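Aline Fitted Sheet Set by Adeo - Olive and 3 other colors

Home > Bedding > Sheets > Fitted

In stock. Ships from the Mevex warehouse, usually next business day

Quick version: brushed cotton fitted sheet, deep pockets, elastic all the way around. Sold on its own or with two pillowcases. Fits most mattresses up to the depth shown in the size chart. If you have a topper, measure WITH the topper on. Please. It's the number one reason for returns.

What you get

Fitted sheet, one
Pillowcases, two (set only)
Storage bag made from the same fabric, offcuts mostly, so the shade can be slightly off from the sheet
No flat sheet. Sold separately, see bottom of page

Fabric

100% cotton, brushed on one side only. The brushed side goes up. Feels a bit fuzzy out of the bag, calms down after the second or third wash. Medium weight. Not a flannel, though people do call it that in reviews. If you want real flannel look at the Krishnan winter set, heavier and costs more.

Thread count is 216. Yes, that's a low number next to the ones you see on sateen packs. Brushed cotton uses a thicker yarn so fewer fit in the inch. A high thread count on this kind of fabric would come out stiff and hot.

Abrasion tested to 3000 rubs by our supplier before it starts to pill in any way you'd notice. Dog claws not included in that test, sorry.

Colors

Olive, Chalk, Rust, Slate. Olive is a muted one, more grey in it than the old Olive we sold up to October. The two do NOT match. If you're topping up an old set, email first and we'll check if there is any old stock left (there's not much, mostly twin).

Colors look different on every screen. Olive goes browner under warm bulbs and greener in daylight. Against a plain white wall it looks darker than it does in a room with a lot of wood. Swatches are free, one per color, just pay postage.

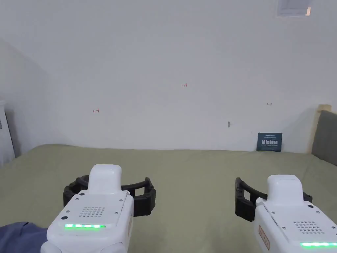
Sizes and pocket depth

Twin, Twin XL, Full, Queen, King, Cal King
Pocket is 20 inches on Queen and up, less on the smaller sizes, see the chart on the bag label
Short mattress? Tuck the extra under, the elastic holds it ok
Split King: order two Twin XL. There is no split option in the drop-down, we know, it's on the list
Adjustable base: works, but get the corner straps too

The two long sides have a small woven tag that says SIDE. Saves you turning the thing round three times. Tag is sewn into the hem at the middle and sits under the mattress once its on.

Washing

Wash before first use, on its own. Olive and Rust will let go of some color the first time
Warm wash, normal cycle
No bleach, no fabric softener. Softener flattens the brushing
Tumble low, take out slightly damp
Iron if you want. Most people don't

Shrinks a little in the first wash, this is allowed for in the cut. Don't judge the fit straight from the bag, it will look baggy. Hot washing shrinks it more and we can't take it back after that.

Common questions we get

Will it stay on a memory foam matress? Yes. Foam is slippery so it takes a bit more tugging to get the last corner down, then it stays.

Is it warm? Medium. Fine most of the year with a light blanket. Hot sleepers usually go for the Aline Percale, same colors minus Rust.

Does it pick up pet hair? Yes, brushed cotton does. Lint roller or a quick run in the dryer before washing.

Can I buy one pillowcase? No, pairs only. King pillowcases are a seperate listing.

Are the pillowcases brushed too? Yes, outside only. Envelope closure, no buttons.

Returns

Unwashed, in the bag, within the period on your packing slip. Washed sheets only if there's a fault: seam, elastic, hole, wrong size in the packet. Send a photo of the fault and the batch label and we'll sort it, no need to post anything first. Exchanges for a different size are free the first time. Color exchanges you pay the postage.

Price note

Set prices change December 1, 2024. Orders placed before then stay at the old price even if they ship after. Sheet-only price stays where it is for now.

Goes with

Aline Flat Sheet, brushed, same four colors
Aline Percale Fitted Sheet
Adeo Corner Straps, pack of four, black or white
Adeo Mattress Protector, quilted. Put it on first and count it in your depth
Krishnan winter set, flannel

Wholesale and rental hosts: use the trade form, case packs only, one color per case. Chalk cases are back in stock, Slate still waiting.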